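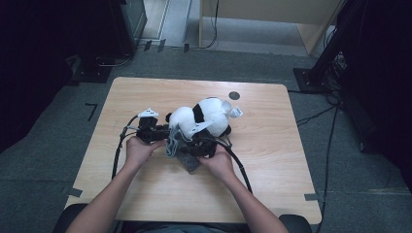
Figure 2.1 A stuffed panda and a gray cloth on a light wooden table.

Chapter 2
Soft Things on Hard Surfaces

If you have ever tried to wrap a birthday present for a small child, you already know a good deal of what this chapter is going to cover. A book or a box of crayons sits still and lets you fold the paper around it, but a plush toy slumps and rolls over and pokes an ear out just when you reach for the tape! In Chapter 1 we worked with boxes and tins, and I hope you still have your notes from the Kpodo exercise, because we will lean on them quite a bit.

When I first taught this course, one April in Nindura, my students wanted to begin with the toy. I always ask them (gently, I promise) to begin with the table. Run your palm over it, look along it toward the light, and notice where it shines and which way the grain goes. Cloth slides easily on a smooth top, and it helps to know that before you start folding. 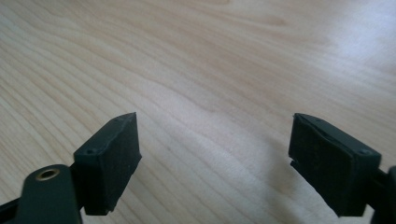 Figure 2.2 Curving grain in a pale tabletop, with glare toward the upper right.

By the end of the chapter you should be able to lay out a cloth, set a soft toy on it, and wrap the two together without squashing the stuffing flat. You will need one plush toy, one piece of fabric large enough to go around it, and a clear stretch of table. Readers using the Vavness workbook will find the matching practice sheets on page 484.

Lamisi Frimpong

2.1 Laying Out the Cloth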